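Section 4: Planning your weekday visit with the Trindwood Day Pass

Thank you for choosing the Trindwood Day Pass, and what a treat you have ahead of you! Please read these steps over a cup of tea before you set out, as a few of the tours only run on weekdays and they do fill up.

1. Activate your pass at the Jiltmont ticket office or on the website. Once activated it lasts for 24 hours, so an early start gives you the most for your money.

2. Choose your tour. The old mint tour leaves every 30 minutes and takes 56 steps up to the gallery (there is a lift, just ask at the desk).

3. Print your booking slip, or save it to your phone, and bring something with your name on it.

Note: Each pass covers 2 tours on the same day. You can swap one for the Sembiring river boat if you fancy some fresh air.

Caution: Large bags can't be taken on any tour. Lockers are by the main door and take coins only, I'm afraid.

4. If you're making a night of it, add a guest room when you book. You'll need to choose your room before you pay, and breakfast is extra. 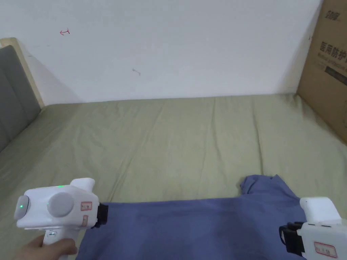
Fig. 4. Bed with fitted sheet and padded headboard.

5. Keep your pass until you've left the last stop, as it gets you a little off in the Postum tea room too.

Note: Tours pause for part of December. For changes to a booking, write to Kenneth Chisholm at the ticket office.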